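Kultix Motion Studio review: a planner for arms that work in tight places

Kultix Motion Studio is a desktop package for planning and running robot arm movements. It takes in a model of your arm, a model of the things around it and, if you have one, the picture from a camera on the wrist. From these it works out a path, shows it to you on screen and then sends it to the arm. We have been using it for two months at our workshop in Estmont, where we strip and sort old office computers, and this review covers version 2 of the software.

We came to it from Drimby, which is free and which many small workshops start with. Drimby is fine for open work. If you are moving parts from one tray to another with clear air above both, there is little reason to pay for anything else. Our trouble was that most of our work takes place inside a metal box with cables in it.

Price and licence

A single-seat licence costs £463 a year. The camera module is a separate purchase at £269, paid once. We bought both. There is a trial version that does everything except send movements to a real arm, and I would suggest using it for a week before paying. Most of what is good and bad about the program shows up in simulation.

The licence is tied to one computer. Moving it to another means writing to Kultix and waiting for a reply, which took them a day when we did it. A workshop with a shared laptop might find this annoying.

Installation

It runs on Windows and Linux. We used Linux. The installer worked the first time, but the driver for our arm had to be fetched separately, and the link to it is buried in the release notes. Once the driver was in place the arm was found straight away.

Describing your gripper takes longer. The program has a library of common grippers, and ours was not in it. You can import a drawing, and it will build what it calls a collision shape from that, a slightly fattened version of the real thing. The default shape was a single smooth block, much bigger than our gripper, and with that block loaded the planner refused to go inside a computer case at all. We had to split the drawing into separate plates and fingers and let it wrap each one. That took an afternoon. The manual gives it half a page.

Planning

This is the main part of the program and the strongest. You mark a start and a target, press Plan, and it offers up to five paths, each with a time and a smallest gap. The smallest gap is the figure I look at. It tells you how near any part of the arm or gripper comes to anything in the model, and clicking on it moves the view to that spot. Drimby will tell you whether a path is clear or not clear. Knowing by how much has changed how we work.

You can set a different margin for each object. We keep a wide one around the motherboard and a narrow one around the metal of the case. You can also mark an object as "touch allowed", which you need for anything you mean to pick up. Forgetting to do this gives the message "no path found" with no further explanation, and I lost a good hour to it on the first day.

Plans come back quickly in open space. Inside a case they take longer, and now and then the search gives up when a path does exist. Raising the sample limit from the default to 3,000 fixed nearly all of these for us. The setting is under Advanced, and I have not found any drawback to it apart from the wait.

Hard drives have been our main test. A drive in a plastic caddy sits deep enough in the tower that the fingers must come in at an angle, past the cables and over the memory slots, and line up with the caddy before closing.
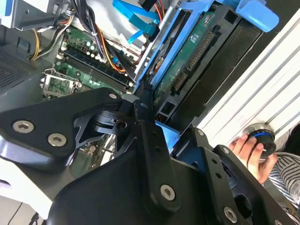

Wrist camera view inside an open tower, with the drive in its light blue caddy and the SATA cables to the left of it.

The planner handles the hard parts of that job well. It keeps off the board, it keeps off the bay, and it will turn the wrist early to give the fingers room. Where it struggles is with cables. Kultix treats everything in the model as rigid, so a cable is either a solid lump to be avoided or it is left out altogether. Neither is right. If we put the cable bundles in as solids, there is often no way through. If we leave them out, the gripper may brush against them. We have settled on a thin tube along the middle of each bundle, which is a fudge, and we tidy the worst ones out of the way by hand first. A soft object type has been on the Kultix list of planned features since before we bought it.

Camera module

The camera module does two things. It lines up the model with the real object, and it checks the view before the final approach.

Lining up works by matching edges. You pick out three or more features in the model, such as the corners of the case, and the program looks for them in the camera picture. With a plain steel case in even light it was right nearly every time. Painted white panels were harder, and we had to move a lamp. Once lined up, the overlay draws the model in outline over the live picture, and you can see at once if it is off.

The caddies turned out to be the easiest thing to find. There is a colour filter that can be limited to a small area, and a light blue caddy against a dark bay gives it plenty to work with. You do need to keep the area small, though. Many of these machines use blue for every part that is meant to be handled, latches included, and data cables are often blue as well. With the filter open to the whole picture, it gave us a box around the cables as often as around the drive.

A camera on the wrist always has the gripper in its view, and the program deals with this properly. You record a mask once, with the fingers open and again with them closed, and it ignores those parts from then on. Drimby has no mask, and we used to get false matches on the screws in our own gripper plates. If you change fingers, you must record the mask again. The program does not remind you.

The check before the final approach is less useful. It compares the live picture with one you saved earlier and gives a score. A different label on the drive is enough to drop the score below the limit, and since no two of our drives have quite the same label, we turned the check off for that step.

Running on the arm

You can run a plan at any speed down to a crawl, step through it point by point, or hold a key to move and let go to stop. The hold-to-move option is the one we use for anything new. It responds at once and I have come to trust it.

Pausing and starting again is good too. After a pause the program checks where the arm is, and if it has been nudged it plans a short move back to the path before going on. It shows you that short move first and waits for you to agree.

There is also a "person nearby" setting, which slows everything down and limits the force. It is a tick box in software and should be treated as such. It is not a safety system, and the manual says so clearly on the first page.

Scripting

Anything you can do in the window can be done from Python. The functions have sensible names and the errors are better than the ones in the window. "No path found" in the window becomes "target in collision: caddy, finger_left" in a script, and I can't see why the window could not say the same. Our drive removal job is now a script, with a pause before the fingers close so that someone can look.

Two functions in the camera part are not in the manual. We found them in the sample projects, which are worth reading through in any case. The one named Gachanja is the fullest, a complete tray-sorting cell with a simulated camera, and we copied a fair amount of our own set-up from it.

Faults

The program crashed on us when we undid a change to a collision shape while a plan was open. We can make it happen every time. Kultix have confirmed the fault and say it will be fixed in the September release. Until then, close the plan first.

Project files are large and slow to save over a network. Save to the local disk and copy afterwards.

The dark theme makes the smallest gap marker very hard to see. Use the light one.

Who should buy it

For work in the open, stay with Drimby. For work inside cases, cabinets or anything else with walls, the gap figures and the margin for each object are worth the yearly fee. The camera module is a fair price for the gripper mask and the overlay, provided you do not expect much from the picture check. If your job is mostly cables, wait for the soft object type.

We have renewed nothing yet, as our first year still has ten months to run, but the arm on our main bench has been moved over from Drimby and will be staying on Kultix.

Rating: 4 out of 5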